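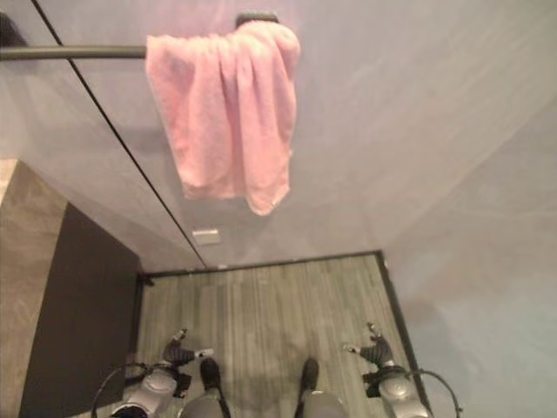 Ollonness 遠隔教示システムは、双腕ロボットに家庭内・施設内の作業を教えるための機器一式です。操作者は手元の操作アームを動かしてロボットの両腕を操作し、その間の映像、関節の動き、グリッパの開閉を同じ時間軸で記録します。記録したデータは、模倣学習の学習用データや動作再生の元データとして、また作業手順の検討資料として利用できます。

本ページでは、研究機関、教育機関、開発部門のご担当者様に向けて、製品構成、教示の方法、記録データの仕様、設置条件、保守の内容をご案内します。

## 製品構成

Ollonness は、株式会社 Brundeck が設計、製造、出荷検査を行っています。標準構成には次の機器とソフトウェアが含まれます。

- 操作アーム Vincze(左右一組)
- 操作卓および固定具
- 頭部視点映像の表示装置
- 記録・編集ソフトウェア Trusteck
- 制御用計算機
- 通信ケーブル、電源ケーブル、非常停止スイッチ
- 取扱説明書、検査成績書、教示作業の手引き

ロボット本体は標準構成に含まれません。既設のロボットと組み合わせる場合は、お申し込みの前に接続確認表をご提出ください。確認の対象は、関節指令の入力方式、関節角度の出力方式、非常停止回路の接点仕様、頭部カメラの映像出力形式です。接続確認表の審査は無償で行っています。

## 操作アーム Vincze

Vincze は、ロボット側の腕の関節配置に対応した操作用アームです。操作者が握り部を持って動かすと、各関節の角度が読み取られ、ロボット側の対応する関節に指令として送られます。手先の位置だけを伝える方式と異なり、肘の張り出しや手首のひねりも操作者が直接決められるため、棚の奥、壁際、家具の間など、腕の通り道が限られる場所での教示に適しています。

握り部には開閉レバーがあり、グリッパの開き具合を連続的に指示できます。レバーのばねは付属の工具で交換でき、硬さの異なるものを同梱しています。長時間の教示では柔らかいばね、剛性のある物体を把持する教示では硬いばねの使用を推奨します。

操作アームの自重は各関節の補償機構で支えられており、手を離しても姿勢を保ちます。ただし、補償機構は休止中の保持を目的としたものではありません。教示を中断するときは、必ず操作卓の休止台にアームを戻してください。

## 教示の方法

Ollonness では、遠隔操作による教示と、手添えによる教示の2方式を利用できます。作業の内容に応じて使い分けてください。

### 遠隔操作による教示

操作者は操作卓に着き、頭部視点映像を見ながら Vincze を動かします。ロボットと同じ部屋で操作することも、隣室から操作することもできます。隣室から操作する場合は、ロボットのそばに監視者を配置し、非常停止スイッチを監視者が保持してください。

操作の開始時には、操作アームとロボットの姿勢を一致させる「姿勢合わせ」を行います。姿勢の差が許容範囲を超えている間は追従が始まらず、操作卓の表示灯が橙色に点灯します。許容範囲に入ると表示灯が白色に変わり、足踏みスイッチを踏んでいる間だけロボットが追従します。足を離すと追従は停止し、ロボットはその時点の姿勢を保持します。

頭部視点映像には、通常、作業対象とロボット自身の両手が同時に映るよう、カメラの俯角を調整します。調整値は Trusteck に保存され、次回の起動時に呼び出されます。記録の途中で俯角を変更した場合、その記録には自動的に変更印が付きます。

### 手添えによる教示

手添えによる教示では、ロボットの腕に直接手を添えて動かし、その軌道を記録します。この方式は、対応する力制御機能を備えたロボットでのみ利用できます。狭い範囲の位置決めや、経由点の登録に適しています。

記録中の映像には教示者の手や腕が映り込みます。映像を学習に使用する場合は、手添えで登録した軌道をいったん再生し、再生中の映像を記録する手順をお取りください。Trusteck の「再生記録」機能を使うと、軌道と新しい映像が一組のデータとして保存されます。

## 布製品を対象とした教示

タオル、衣類、寝具などの布製品は、同じ品物であっても置かれるたびに形が変わります。当社では布製品の教示について、次の進め方をお勧めしています。

1. 開始時の布の状態を変えながら、同じ作業を繰り返し記録する
2. 開始時の立ち位置を前後左右に少しずつずらす
3. つかみ損ねた場合は記録を止めず、つかみ直しまで続ける
4. 記録ごとに、開始時の状態を短い語で登録する

つかみ直しを含む記録は、成功した動作だけを集めた記録とは別の分類で保存されます。学習時にどちらを使うかは、利用者が分類ごとに選択できます。

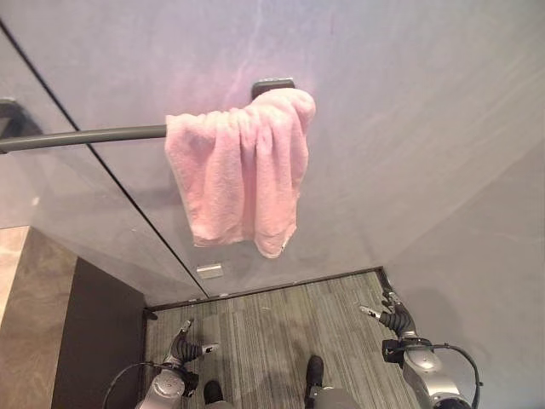 開始姿勢の設定は、布製品の教示において記録の使いやすさを左右する項目です。Ollonness では、両手を対象から離し、グリッパを開いた状態を標準の開始姿勢としています。壁の棒に掛かったピンク色のタオルに対し、両手が下方で開いているこの配置では、布の輪郭が腕に隠れず、裾の右側の角が左側より低く垂れていることまで映像から読み取れます。棒の左右の取付部が見えていると、後の編集作業で棒の向きを確認する際にも役立ちます。開始姿勢が対象に近すぎる記録では、接近動作が短くなり、布のどこを狙ったのかを映像から判別しにくくなります。

布をつかむ位置は、作業の目的に応じてあらかじめ決めておいてください。棒から引き抜く作業では棒に近い部分、たたみ直しや整えの作業では角や縁の部分が候補になります。操作者が複数いる場合は、つかむ位置の取り決めを文書にし、記録名に取り決めの版番号を含めることをお勧めします。

両腕を使う作業では、先に動かす腕を記録の単位ごとに統一します。片方の腕だけで完了する作業であっても、もう一方の腕の関節角度は常に記録されます。使用しない腕を操作アームごと休止台に置いた場合、Trusteck はその区間を「保持」として登録します。

## 記録データ

標準設定では、21系統の信号を共通の時刻で記録します。内訳は、左右の腕の関節角度、左右の関節指令、グリッパの開度と指令、頭部映像、足踏みスイッチの状態、非常停止回路の状態などです。系統ごとの名称と単位は、付属の信号一覧表に記載しています。

映像と関節データの時刻差は出荷時に測定し、結果を検査成績書に記載します。カメラまたは制御用計算機を交換した場合は、Trusteck の時刻校正を再度実施してください。校正には付属の校正板を使用します。

記録の単位は「試行」と呼び、開始印から終了印までを一つの試行として保存します。試行には次の情報を付けることができます。

- 作業名
- 操作者の識別記号
- 開始時の対象の状態
- 完了、未完了、中断の別
- 自由記述欄

操作者の識別記号には氏名を用いないでください。Trusteck の初期設定では、識別記号は英数字の組み合わせとして自動発行されます。

### 付属の参照データ

標準構成には、当社の試験室で収集した3,133試行の参照データが付属します。対象は布製品の取り扱い、容器の移し替え、引き出しの開閉、食器の整列です。参照データは、データ形式の確認、学習処理の動作確認、編集作業の練習に利用できます。

参照データは当社の試験用ロボットで収集したものです。関節の長さや可動範囲が異なるロボットで、そのまま再生しないでください。利用条件は同梱の使用許諾書をご確認ください。第三者への再配布には書面による承諾が必要です。

## 記録・編集ソフトウェア Trusteck

Trusteck は、記録、確認、編集、書き出しを行うソフトウェアです。記録画面には映像と各関節の波形が並び、波形上の任意の位置を選ぶと、対応する時刻の映像が表示されます。

編集では、試行の前後の不要な区間の切り落とし、試行の分割、分類の付け替えができます。元の記録は編集後も保持され、編集内容は別の履歴として保存されます。誤って切り落とした区間は履歴から復元できます。

書き出しの際には、映像の解像度、関節データの間引き、含める信号の系統を指定します。よく使う指定は名前を付けて保存でき、研究室内や部署内で共有できます。書き出したデータには、使用した指定の内容と Trusteck の版番号が必ず記録されます。

複数の操作者が収集したデータを統合する場合は、「照合」機能をご利用ください。作業名の表記の揺れ、重複した試行、時刻校正が未実施の記録を一覧で表示します。照合の結果に基づく修正は自動では行われません。担当者が確認のうえ、項目ごとに承認する方式です。

## 主な仕様

| 項目 | 内容 |
|---|---|
| 品名 | Ollonness 遠隔教示システム |
| 操作アーム | Vincze 左右一組 |
| ソフトウェア | Trusteck(使用許諾を含む) |
| 教示方式 | 遠隔操作、手添えの2方式 |
| 標準記録信号 | 21系統 |
| 付属参照データ | 3,133試行 |
| 追従の許可 | 足踏みスイッチ(踏んでいる間のみ有効) |
| 非常停止 | 操作卓側および監視者側 |
| 接続 | 有線 |
| 保証期間 | 36か月 |
| 使用環境 | 屋内、結露のないこと |

外形寸法、質量、消費電力は、操作卓の型式により異なります。お見積りの際に外形図と電源仕様書をお渡しします。

## 設置条件

操作卓は、がたつきのない水平な床に設置してください。操作アームを外側へ最大限に開いたとき、壁や什器に触れない空間が必要です。

ロボット側の作業場所については、次の点をご確認ください。

- 床に段差や敷物の端がある場合は、ロボットの足元から十分に離れていること
- 腕から出るケーブルが、可動範囲の全域で引っ張られず、家具や取手に掛からないこと
- 照明が均一で、作業対象に強い影が落ちないこと
- 壁付けの棒や棚を使用する場合は、取付部の固定に緩みがないこと
- 監視者がロボットの全身を見渡せる位置に立てること

窓のある部屋では、時間帯によって壁や床の明るさが変わります。明るさの変化を学習データに含める意図がない場合は、遮光を行い、照明の設定を記録に残してください。

住宅設備を模した試験室の新設をご検討の場合は、設置図面の段階でご相談いただけます。当社の技術担当が、腕の到達範囲と設備の取付高さの関係を図面上で確認し、書面で回答します。

## 安全に関する事項

本製品は、教示作業に従事する方が所定の講習を受けたうえで使用することを前提としています。導入時の講習は標準構成に含まれており、講習では姿勢合わせ、追従の開始と停止、非常停止からの復帰、監視者の役割を実機で確認します。

追従中は、監視者を含め、ロボットの可動範囲に立ち入らないでください。対象物の配置を直す場合は、足踏みスイッチから足を離すだけでなく、操作卓の主スイッチを「停止」に切り替えてから作業してください。

手添えによる教示では、操作者が可動範囲内に入ります。この場合は、Trusteck の手添えモードを選択し、速度と力の制限が有効であることを表示灯で確認してください。制限値の変更には管理者権限が必要です。

非常停止スイッチを押した試行は「中断」として保存されます。記録は削除されませんので、状況の確認や手順の見直しに利用できます。

## 保証および保守

保証期間は、検収完了の翌月から起算して36か月です。期間中は、通常の使用で生じた故障について、部品代および修理作業費をいただきません。握り部の被覆、開閉レバーのばね、足踏みスイッチの滑り止めは消耗品として扱います。

操作アームの関節読み取り部は、年に一度の点検をお勧めします。点検は引き取りまたは訪問で実施し、結果を新しい検査成績書として発行します。訪問点検の受付は毎年3月に開始します。年度末は申し込みが集中するため、希望される時期がある場合は早めにご連絡ください。

Trusteck の更新版は、保証期間中は無償で提供します。更新によってデータ形式を変更する場合は、旧形式の読み込み機能を維持したうえで、変更内容を事前に通知します。

## オプション

- 手首部カメラ組(左右)
- 追加の表示装置(監視者用)
- Vincze 用延長通信ケーブル
- 校正板(予備)
- Trusteck 追加使用許諾(教育機関向けの設定あり)
- 布製品教示講習(実習用の棒、固定具、タオル一式を含む)

布製品教示講習では、開始状態の作り方、つかみ位置の取り決め、記録の分類を実習形式で行います。受講には、導入時の講習を修了していることが必要です。

## お見積りとご発注

お見積りのご依頼には、使用予定のロボットの型式、設置場所の平面図、想定する作業の一覧を添えてください。平面図は手書きのものでも受け付けます。接続確認表が未提出の場合は、お見積書に「接続確認前」と記載して発行します。

評価用の貸し出しをご希望の場合は、貸出申請書をご提出ください。貸出機には参照データが含まれますが、貸出終了時に消去していただきます。貸出期間中にお客様が収集した記録はお客様に帰属し、返却前に Trusteck の書き出し機能で保存できます。返却後の貸出機に残った記録は、当社で消去し、消去証明書を発行します。

書類の提出先および受付時間は、Brundeck 営業窓口の案内をご覧ください。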